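Subject: Re: Draft cell rules, section 3 (cupboard door tasks)
From: Izzati Jugah
To: condach-cells

Ohemaa Addo wrote:

> Section 3 caps approach speed at 100 mm/s within 80 mm of any
> door edge. Irmont runs the same limit on drawers. Do we need a
> separate figure for contact, or does the cap cover it?

It needs a separate figure. The cap governs free motion only. I suggest 15 N at the fingertips, measured at the door corner, with a protective stop above that. MacLeod can supply the gauge.

Other points on the draft:

3.2 "Cables to be tidy" can't be audited. Please say: no cable within the swept volume of the arm, checked at full reach before each session.

3.4 Loose cloth on the worktop should be listed by name in the task sheet or removed. The Carton template has a field for it.

3.5 Gas supply isolated at the valve. Turning the knobs off is not enough.

Camera mounts are missing altogether. The bar should count as a fixed obstacle in the planner.

I can redraft 3.2 to 3.5 in June if no one objects.

Izzati

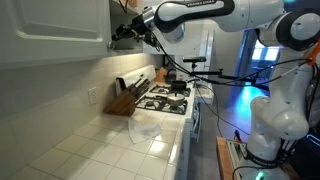
Arm at the upper cupboard, gripper by the door edge (3.1).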